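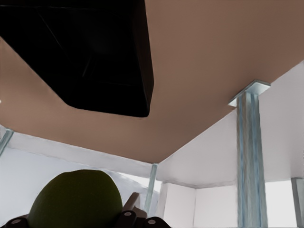 # Kitchen Tips for Patients Receiving Treatment at Home

Patient Education Sheet 63
Jillonden Infusion Center, Department of Nutrition and Home Support
Revised 06/02/2019

This sheet is intended for patients whose treatment may lower their resistance to infection, and for the people who cook for them. It supplements the instructions given by the care team. Where the two differ, follow the care team.

## Before cooking

- Wash hands with soap and warm water for at least 20 seconds, then dry them on a paper towel. Cloth towels used for hands should be changed daily.
- Clear mail, bags, keys and phones from the area where food will be prepared.
- Wash the surface with hot, soapy water first. Apply a food-safe sanitizer second, and let it stand for the time printed on the label.
- Keep one cutting board for raw meat, poultry and fish and another for produce and bread. Boards with deep cuts should be replaced.
- Cover any small cut on the hands with a bandage and a disposable glove.

## The work surface
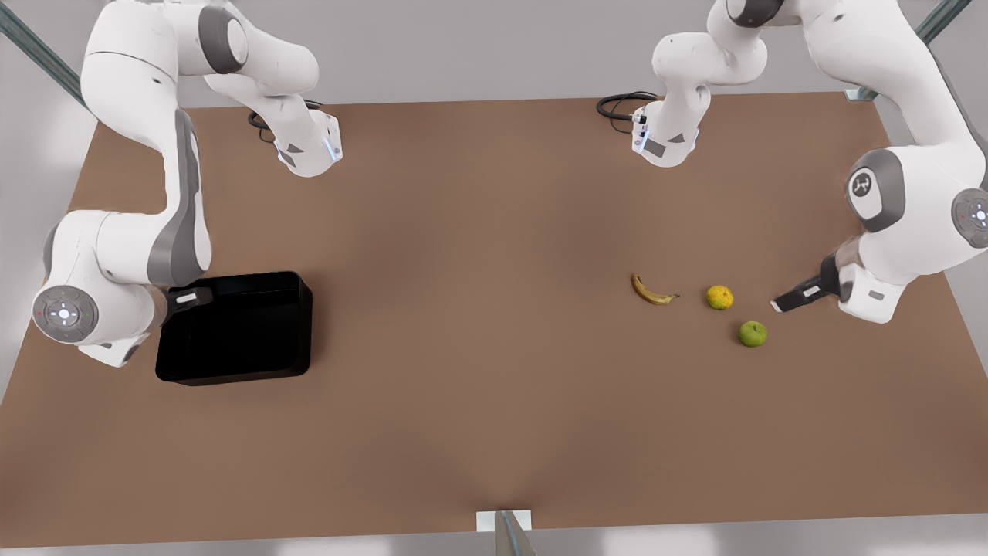

A table or counter is easier to keep clean when everything on it can be lifted off in one trip. Patients who tire quickly are advised to place a tray under the items they use every day and move the tray as a unit. Appliances that must remain in place should be pulled forward once a week so that the area behind them can be wiped. Cords are often missed during this step. Where a black cable lies coiled on the tabletop beside a white base, as in the view shown, the surface beneath the coil needs to be wiped as well. With kitchen appliances, unplug the cord, wipe it along its length with a damp cloth, dry it, and secure it with a twist tie before returning it. Do not spray cleaner directly onto a plug or outlet.

Sponges should not be used on surfaces where food is prepared. Disposable towels or freshly laundered cloths are preferred. Cloths may be washed with the regular household laundry on the hot cycle, except when they have been used to clean up vomit or other body fluids during the period after an infusion. Those cloths are washed separately, with gloves on, according to the instructions in the discharge folder.

## Refrigerator and pantry

1. Keep a thermometer on the middle shelf. The reading should be 40°F or below.
2. Store raw meat on the lowest shelf in a container with a rim.
3. Label leftovers with the day they were cooked. Discard them after 3 days.
4. Reheat leftovers to 165°F, and reheat each portion once only.
5. Thaw frozen food in the refrigerator overnight. Do not thaw it on the counter.
6. Medicines that require refrigeration belong in a closed, labeled box, away from food and out of the reach of children. The door shelf is not suitable, as its temperature changes each time it is opened.

## When smells are a problem

Many patients find cooking odors difficult in the days after treatment. Cold or room-temperature meals generally give off less odor than hot ones. Sandwiches on toasted bread, pasteurized yogurt, canned fruit and chilled noodles are accepted by most of our patients.
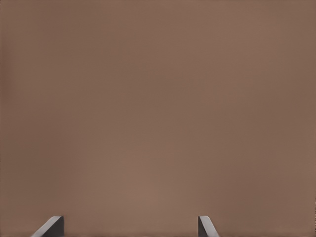

Foods with a strong odor, such as fish, cabbage and fried onion, may be cooked while the patient is out of the house or in another room with the door closed. Run the exhaust fan before the pan is heated and leave it on until the dishes are washed. A lidded cup with a straw reduces the smell of soups and nutrition drinks. Empty the kitchen trash every evening, including days when the bag is not full.

If metal utensils leave an unpleasant taste, plastic or bamboo ones may be tried. Glass cookware is also suitable.

## Questions

Kelly Pacheco, registered dietitian, and Neusa Marinho, home support nurse, can be reached through the main desk at extension 263. Printed copies of this sheet are available in Room 44. A Portuguese version may be requested at the same desk.

Report a temperature of 100.4°F or higher to the care team immediately, at any hour.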